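Okay, a few of you asked what I've been doing with myself all October, and the answer is longer than one post, so get comfortable. I've been collecting examples for a robot. By hand. With both hands, in fact, and a growing opinion about snack packaging.

Quick background for the newer folks here: I work on the Erell project, and we're trying to get a two-armed robot to put things into containers and take them out again without making a mess of it. It learns from people doing the job first. I'm one of the people! So is Juraj Brabec, who is much faster than I am and very gracious about it.

Each example is one short task, start to finish. You hold a gripper in each hand, squeeze to close, and do the thing the way you'd want it done. Then you put everything back and do it again, a little differently. We're at 1054 of them as of this afternoon, and I would like it known that a good share of those are mine.

"A little differently" is the part I'd underline if this site let me underline. When I started I was so proud of how consistent I was. Same angle, same order, same nice smooth lift every time. Monique Collet sat down with me, watched my first 20, and said very kindly that I had recorded one example 20 times. I needed a cup of tea after that one.

So now we have a sheet. Turn the container. Move the chair. Start with the left hand if you started with the right last time. Change rooms when you can. It sounds fussy, but a model that has only ever met one table gets awfully confused by a second one, and I've seen the plots to prove it.

Mistakes are allowed, by the way, and I was so happy to learn this. If you drop something and pick it up again calmly, we keep it. If you drop it and use your actual fingers to rescue it, that one goes in the bin. I've lost 11 good ones to my own fingers. It's pure reflex, I can't explain it any better than that.

The other thing I've come around to is going slower. My shoulders want to hurry by late morning, and hurried examples look jerky when you plot the motion. Juraj hums while he works to keep an even pace. I tried it and just got the song stuck in my head until dinner.
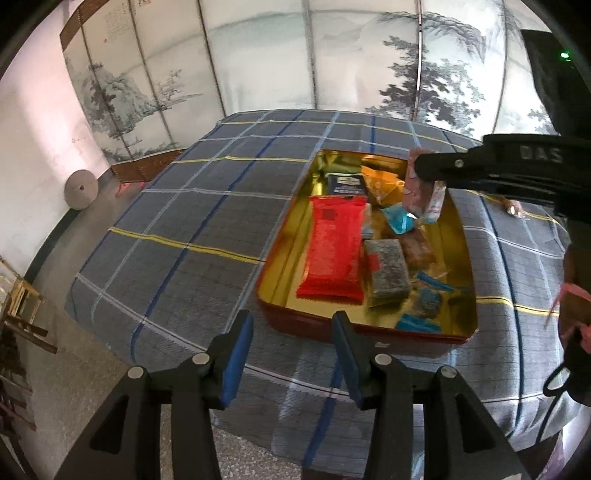 Packing and unpacking a tin has been my favorite set by far, and the one I keep volunteering for. Wrappers are hard for a learner: they're shiny, they crumple, and they never sit quite the same way again. The gold inside of the tin adds its own trouble by throwing all those colors back at you in streaks. The pink package standing up in the far corner is the sort of grasp I want lots of, with one gripper on it and the other still open at the near side. Then there are the flat little ones down along the wall, and for those I have no wisdom to share yet, only patience.

Next up is labeling, where we go back through and mark the start and end of every grasp. Monique says it takes 2 passes to do it properly. I'm bringing the good headphones and a very large thermos.

If you've done this kind of collecting yourself, please tell me how you keep your wrists happy. I've tried stretching, and I've tried complaining to Juraj, and so far the complaining is ahead.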